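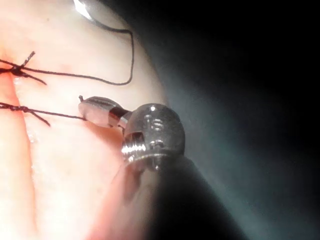

Does a cut really heal by itself?

Grown-ups say all sorts of things about cuts. "Let the air get to it." "Don't pick that scab." "Put some butter on it." (Please don't put butter on it.) Some of these sayings are true, some are half true and some are just things that people's grandparents said. A good scientist doesn't believe something because it has been said a lot. So let's go through what your skin does when it gets cut, and see which sayings survive.

First, the leak

Skin has tiny tubes of blood running through it. When you cut yourself, some of the tubes get cut too, and blood comes out. Within seconds the tubes near the cut squeeze themselves narrower. Then small sticky bits in your blood, called platelets, start clinging to the torn edges and to each other. Fine threads of a stuff called fibrin tangle up with them, a bit like hair in a plughole. The whole mess is called a clot.

When the top of the clot dries out, you have a scab. Some people call it nature's plaster. I think that is being a little kind to it. A scab does keep dirt out, but it is hard and it cracks, and new skin has to creep along underneath it to get across.

Does a cut need air?

This is the saying I trust least. It sounds sensible, and for a very long time nearly everybody believed it. But in the 1960s scientists compared small wounds that were left open to dry with small wounds that were kept covered and slightly damp. The damp ones grew new skin faster. Skin cells move about more easily on a wet surface than on a dry one.

Does that mean every scratch must be wrapped up for weeks? No. A tiny graze will manage either way. But if someone tells you to take your plaster off "so it can breathe", you can politely ask how they know. Skin doesn't breathe through a cut. The oxygen it needs for healing mostly comes to it in your blood.

The clean-up crew

After the clot comes a day or two when the cut looks pink, feels warm and hurts if you poke it. It looks as if things are going wrong. Usually they aren't. White blood cells are crawling out of the blood tubes and eating germs and dead bits. The extra blood flowing in to bring them is what makes the skin pink and warm.

If the redness keeps spreading, or the cut gets more painful each day, or yellow or green gunk comes out, or you feel ill, that is different. It may mean the germs are winning. Tell a grown-up straight away, even if you have to own up to how you got the cut.

Building the bridge

Next the repair begins. Cells at the edges of the cut start to slide towards the middle. Deeper down, other cells make collagen, a tough stringy stuff that holds skin together. The new skin has to travel from both sides until it meets. A narrow gap is quick to cross. A wide gap takes much longer and leaves a bigger scar.

That is the whole idea behind stitches. You may have heard that stitches heal a cut. They don't heal anything. They are thread. What they do is hold the two edges close together so that your own cells have less work to do.
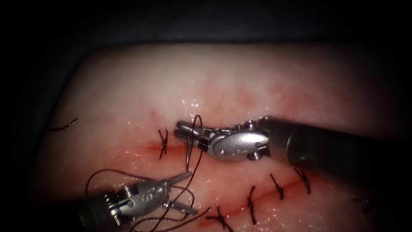

Doctors and nurses have a few other ways to do the same job. There are thin sticky strips for small cuts, and a special skin glue, which is not the glue in your pencil case, whatever your cousin says. There are even metal staples. None of them is "the best". It depends on how deep the cut is, where it is, and whether that bit of you bends a lot. A knee pulls at a cut all day long and a forehead hardly does at all.

Some stitches melt away in the body after a while. Others have to be taken out, often after five days or so on a face and up to a fortnight on a leg. People say that having them out is agony. Most people who have had it done say it feels like a small tug.

Good as new?

Not quite. This is the part that adults tend to skip. Healed skin is not the same as the skin you had before. In ordinary skin the collagen is woven in lots of directions, like a basket. In a scar more of it lies the same way. A scar gets stronger for months, but even a good one ends up only about 80 per cent as strong as skin that was never cut. It won't grow hairs, and it has no sweat glands.

What about creams that promise to make scars vanish? Read the label carefully. Words such as "may help" and "the look of" are doing a lot of work there. Scars usually fade on their own over a year or more, so if you rub something on every night and the scar fades, how would you know it was the cream? You would need another scar just like it, with no cream on it, to compare.

A test you can do without bleeding

Cut a slit in a piece of old cloth. Pull the cloth sideways and watch the slit open. Now ask a grown-up to help you put in a few stitches and pull again. Try stitches that are close together, then far apart. Try pulling the thread very tight. Does tighter always work better? Have a look at how the cloth puckers before you decide.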